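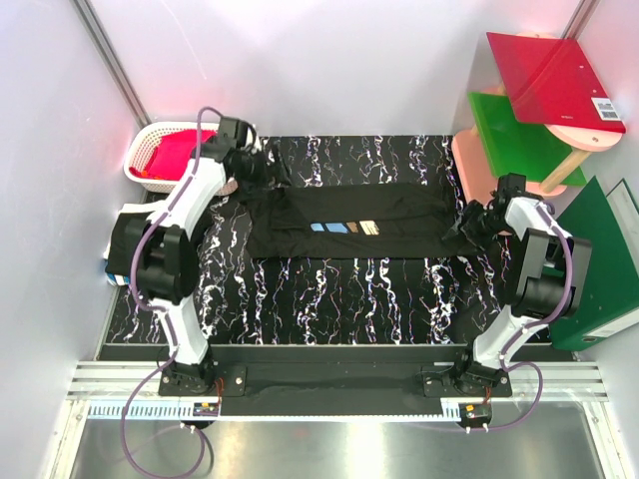

Hard water and the laundry room: notes from the Brilldale building services newsletter

Residents in the Fordale and Brilldale blocks have reported stiff towels, gray whites and dark clothes with a chalky cast after washing. Seo-ah Nam tested the supply at both addresses in March. The incoming water at Fordale measured 200 milligrams per liter as calcium carbonate. Brilldale measured 139. The first figure is very hard by the usual scale and the second is hard.

The difference comes from the source. Fordale draws on the well field for most of the year. Brilldale gets a blend, and its reading moves with the season. Treat 139 as one reading on one morning.

Hardness is dissolved calcium and magnesium. In the wash these ions tie up part of the detergent before it reaches the soil on the fabric. With true soap they form an insoluble curd that settles in the weave. Modern detergents contain builders that hold the minerals in solution, but the amount of builder in a normal dose is set for average water. In very hard water the dose runs out early in the cycle. Soil that has already lifted then goes back onto the load, and the result is graying on whites and a dull film on black and navy items.

Dosing for powder

The shared machines were replaced two years ago with front loaders that use less water than the old ones. Many residents kept their old measuring habits. Too much detergent in a low-water machine leaves residue that looks a lot like mineral film, so the two problems get confused.

A simple check: run a clean towel through a warm cycle with no detergent and look through the door glass at the midpoint. Heavy suds mean leftover product in the fabric. If there are no suds and the towel still dries stiff, minerals are the more likely cause.

For Fordale, use the "hard water" line on the package for a full load. For Brilldale, start at the "medium" line and go up if whites begin to gray. Half loads need less, though not half. Powders generally carry more builder than liquids and are the better choice at Fordale. Liquid is still preferred for dark items in cold water, where powder may not dissolve fully – the white specks people find in pockets and seams are usually that.

Printed and coated fabrics should be turned inside out and washed at or below the temperature on the care label. Line drying adds stiffness at either address. Ten minutes in the dryer on low before hanging takes most of it out.

Fabric softener does not soften water. It coats the fibers, which makes towels feel better and absorb less. Vinegar in the rinse will dissolve light mineral deposits, but repeated use is hard on rubber door seals, and we ask that it not be used in the shared machines.
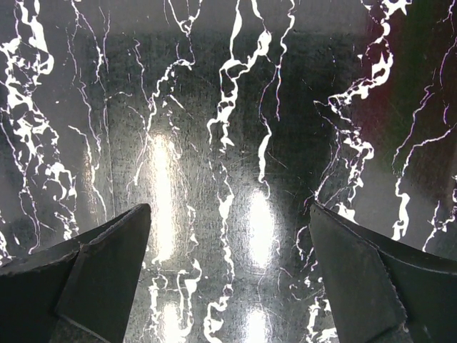 BUILDING SERVICES

Softener trial at Fordale

A Cheon ion-exchange unit was connected to the laundry feed at Fordale in the spring. It serves the laundry room only. Kitchen and bathroom taps are unchanged, and the drinking water is not affected.

The unit regenerates at night by flushing the resin with brine. The cycle was first set by timer, which wasted salt in slow weeks. Jianguo Ding changed it to metered regeneration, and salt use dropped to around 200 pounds for the last quarter. Outlet hardness has stayed below the lowest mark on the test strips at each check except one, when the salt had bridged in the tank and had to be broken up with a broom handle.

While the unit is running, Fordale residents should dose for soft water at the shared machines. Machines inside apartments are on the untreated line and still need the hard water dose. A card with both settings is taped above the folding counter. The previous card gave the Brilldale settings and should be ignored if anyone still has a copy.

Dong-hyun Jeon has asked whether Brilldale will get the same equipment. The drain in that laundry room sits too far from the feed for the standard hose kit, and the floor would have to be opened. Brekow has been asked for a price on the drain work. No date has been set.

Descaling of the Brilldale machines will go ahead in the meantime, 2 machines at a time, with the others left in service. Please do not start a load in a machine with a tag on the door. The descaler is acidic and the drum has to be rinsed twice before use.

Test strips are available from Ourania Gkikas at the Fordale office. Dip for one second, shake off the excess and read after fifteen. Take the sample from the cold tap after it has run for a minute, and write down the address and the time of day with the result.

Questions on dosing go to Seo-ah Nam. Faults with the machines go to Marin Dimitriou – include the number on the front panel.

Updated 27 Sep 2026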